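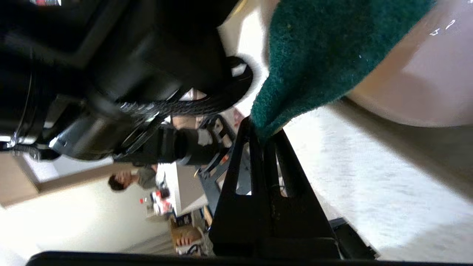

Dark green fabric in the gripper.

Filed under: Department Business / Meeting Minutes

Search this site Go

Minutes of the Program Meeting in Comparative Literature and Translation, Jun 4, 2018

The chair, Isla Ruddock, opened by thanking everyone for coming in so soon after grades were due, and by saying how very glad she was to see people looking rested (or at least on their way to it). The minutes of the previous meeting were approved with one correction: the visiting lecture in January was on Baltic travel writing and not Baltic film, and the secretary is sorry for the mix-up and has written to the speaker to say so.

1. The translation workshop

There was a long and really very good-natured discussion of whether the graduate translation workshop should go on being taught in a single language pair each year or be opened up to students working out of any language they like. Those who have taught it lately felt that the mixed room had been a joy, with people who could not read one another's originals listening all the harder to the English. On the other side, it was said that a student working from Lithuanian this spring had gone most of the term without a reader who could tell her whether a line was odd in the original or only odd in her draft. Butkienė, the small press that has been so generous with advice to our students, has offered to find an outside reader for her thesis, and the meeting asked that a warm letter of thanks be sent.

It was agreed to keep the mixed workshop for the coming year, with an outside reader named for each student by the third week of classes. The chair will ask the dean's office whether the reading fees can come out of the Arus Fund, which has $4,000 left in it and may be spent on "instruction broadly understood," a phrase the meeting spent some happy minutes on.
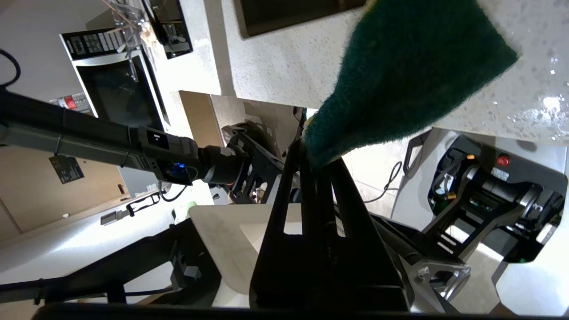

Butkienė wrote in afterward, when the draft minutes went round, to say that outside readers should be sent whole chapters and not sample pages, and that they would much rather have a messy chapter in October than a clean one in April. The meeting's thanks are added here, and the point will go into the letter to readers.

2. The survey course and its reader

The course packet for the introductory survey has grown again, and now stands at 2,856 pages across the two semesters, counting the optional readings, which students do not seem to believe are optional. Several members spoke fondly of pieces they could not bear to lose. After some back and forth it was settled that each instructor will give up one selection of his or her own choosing, and that the essays on epic will be moved to the second half, where they sit better beside the novels.

A question was raised about the Vorkano anthology, which is going into a new edition with a different table of contents. The old edition will be kept for one more year so that students can still buy used copies. Whoever teaches the fall section is kindly asked to tell the bookstore before the end of the month.

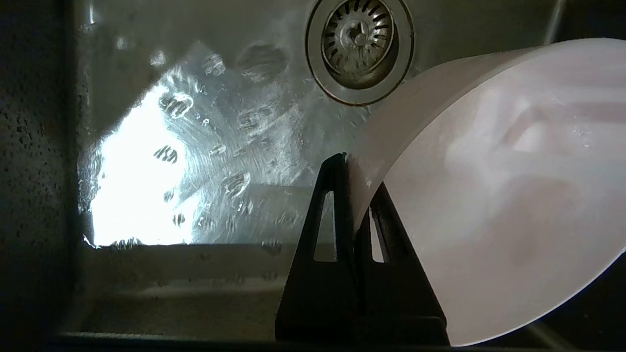
3 min read

3. Reading list for the qualifying exam

The draft list was handed out on paper, for those of us who still like a pencil. It has 16 required works in the theory section, and the feeling was that the balance leans heavily toward the last century. Two people asked for more on the history of translation before 1800, and one asked, rather wistfully, for some poetry. The drafting group will meet again over the summer and bring back a second version in the fall. Students who have already had their lists signed will be examined on the old one, and the chair asked advisers to please repeat this to them as often as needed, as it has been a source of worry.

4. The Brikex essay prize

We had a lovely crop of undergraduate entries, and the judges found it hard to choose. The prize goes to an essay on footnotes in translated memoirs, with an honorable mention for a paper on subtitles and silence. Names will be posted once both students have been told. It was suggested that next year's call go out before the winter break so that seniors have time to revise.

5. Other business

The shared office will have its shelves measured over the summer, and anyone with books there is asked to put a name on them. The key to the seminar room cabinet has been found.

The chair closed by wishing everyone a good summer and a little time for their own writing. The date of the fall meeting will be sent by email.

We use cookies to improve your visit. By continuing to browse this site you agree to their use. Accept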